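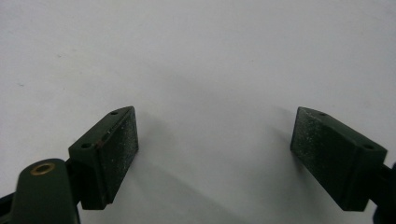

Gray smudges on white foam board
Posted by Natalie Hartley in Cleaning & Care

I keep a big white foam board on top of my wooden craft table so the wood survives me. The board has not been so lucky. It has faint gray smudges all over and I'd like them gone before March, when my sister visits and inspects things. I own a pink sponge, a small bowl and very little patience. Can foam board get wet at all?

Colin Ackroyd
Buy a new one.

Brenda Treloar
Depends on the facing. If it's paper, water will make it bubble and you'll miss the smudges. Start dry with a white vinyl eraser, light strokes, all in one direction. 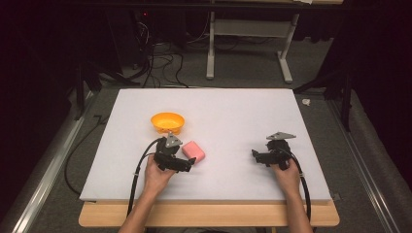 If the eraser does nothing, put a little water and one drop of dish soap in the bowl, dip a corner of the sponge, then wring it until your hand complains. Test near an edge first. Blot, don't scrub. Let it dry flat for 3 hours before you decide you've ruined it.

Kieran Heffernan
What Brenda said, but flip it over first. I cleaned mine for 96 minutes (I was avoiding my taxes) and then found the other side was spotless. My sister-in-law still preferred the table without it.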